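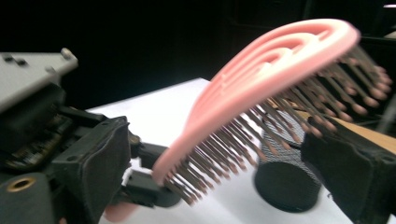

Page last changed: December, by Elmarie Oosthuizen

Week 4 notes – who does the picking now?

Carrying on from the Vuorinen reading. If you missed the first half, get it off someone, I'm not going over the shift rota again!

I spent most of last term at the Brosuvstead returns warehouse, where Ondis sort beauty and household bits that customers send back. Think of a pink detangling brush, with that curvy slotted back and all those little ball-tipped pins. A person at the bench picks it up without a thought. A gripper has to get one finger on the smooth shell and the other on the bristles, and bristles give. How hard do you squeeze? Kofi's old bench (he's in the reading) had 22 product types on it and every one had its own answer.

Before the Vamis cell went in, a sorter was expected to clear 1000 items a shift. Now the cell takes the easy ones and the people get what's left – the odd shapes, the leaking bottles, the boxes with the wrong thing inside. The target came down, but several of them told me they go home more tired than before. The easy items were their breather, you see, and also when they chatted.

Pay is the other thing. Two sorters were moved up to "cell minder", with a small rise and a headset. The rest do harder work on the same grade. I'd like us to argue about whether that's fair, so please come with an opinion and be ready to have it poked at.

For the seminar, read the interview extracts and mark each place where somebody talks about skill without using the word. Then write half a page on one job you've done yourself – which bits would you have handed over gladly, and which would you have missed?

Half pages to my tray by 4 pm.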